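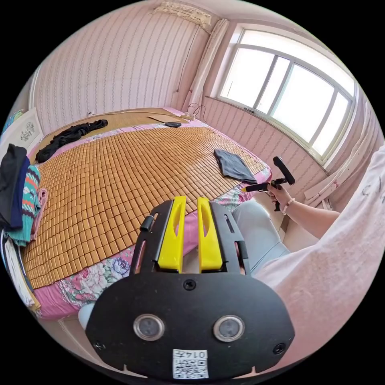 Does my daughter need to be able to write code before she joins, asks a parent from Oltley, and is it true that most of the work is folding clothes?

Thank you for the question. The answer to the first part is no. The answer to the second part is yes, for this term at least. The Preltport Robotics Club has received several messages of this kind since the Brenura project was announced, and we shall reply to them together in this thread.

Brenura is the club's student project for the current year. Its aim is a small two-fingered robot arm that can pick up a garment from a flat surface, fold it once and put it down again. The arm itself is on the bench in the Odukoya Building and will stay there until the final demonstration.

Before the arm can be taught anything, students record the task by hand. They use a hand-held gripper with yellow fingers, like the one shown at the top of the thread. Each gripper has a label on the front plate. The one shown is 0147. Please quote the label number in every message to the workshop about a gripper.

Students may record at home, on a bed, a table or any other flat surface of a suitable height. Different rooms are welcome. Patterned sheets, mats and clothes may stay where they are, and there is no need to buy anything or to redecorate on our behalf.

There are 14 students on the project this year. A further intake will open when the present group has finished its recordings. Applicants should be enrolled at a school in Preltport or Oltley and should have a parent or guardian's written consent.

On coding: the first half of the project involves none. Students learn how to hold the gripper, how to begin and end a recording, and how to write a short note on what went wrong. Programming is introduced later, in pairs, and is taught from the beginning.

On the choice of clothes: any soft garment is acceptable. Knitwear, T-shirts, trousers and plain cloths have all been used. Garments with loose beads, pins or sharp fastenings should be left out. Students should wash their hands before handling the gripper, as fabric fluff and hand cream both find their way on to the lenses.

A family member may sit in on a session and may help to lay out the clothes. Anyone who is likely to appear in a recording must have signed the household form first. The form is one page long and can be collected from the front desk of the Odukoya Building.

A recording session should last no longer than 30 minutes, after which the student should take a proper break. The gripper is light to begin with and feels a good deal heavier by the end. We ask students not to save up their sessions for one evening.

The target for the group is 105 accepted recordings. "Accepted" means that the garment can be seen from start to finish, that the fingers close on the cloth at least once, and that the note is attached. A failed fold is accepted if the note says so. Students have been deleting their failed folds, and we would ask them to stop.

We have also been asked why the fingers have slots in them. They are printed in the workshop, and the slot allows the finger to bend a little when it meets the cloth. An earlier set, printed solid, pushed thin fabric along the table and would not pick it up. Two students redrew the part and the present shape is theirs.

A word on marking. Brenura does not count towards any examination. Students keep a project book, which is read by the club at the end of each month, and those who wish to enter the regional schools' robotics competition may use the book as part of their entry. Drawings in pencil are perfectly acceptable. Please date the pages.

Grippers are lent for one week at a time. They should be returned in the grey case with both fingers fitted and all screws in place. If a screw works loose, please tape it to the inside of the lid and tell us. Do not use glue. This has been requested before and is requested again.

The open session takes place on Saturday, May 12, 2018, in the Odukoya Building, ground floor. Families may try a gripper for themselves and see the arm attempt a fold from the recordings made so far. Its success with towels is fair. Its success with sleeves is poor - visitors should expect to see a number of sleeves left behind.

Visitors coming from Oltley are advised to use the side entrance, as the front steps are under repair. There is level access at the side and a lift to the upper floor. Tea will be available. Children under nine are welcome with an adult, though the bench area is roped off while the arm is switched on.

A further question has arrived while we were posting: may left-handed students take part? Certainly. The grip is the same on both sides. Left-handed students should write an L at the top of the note, and the recording will be sorted accordingly.

Another reader asks whether the finished arm will be offered for sale. It will not. At the end of the year it will be taken apart and the motors will go back into the club's stores for the next group. The drawings for the fingers will be kept in the workshop, where any member may copy them.

Further questions may be left under this thread or handed in at the desk. Replies are sent on weekday afternoons during term.

Preltport Robotics Club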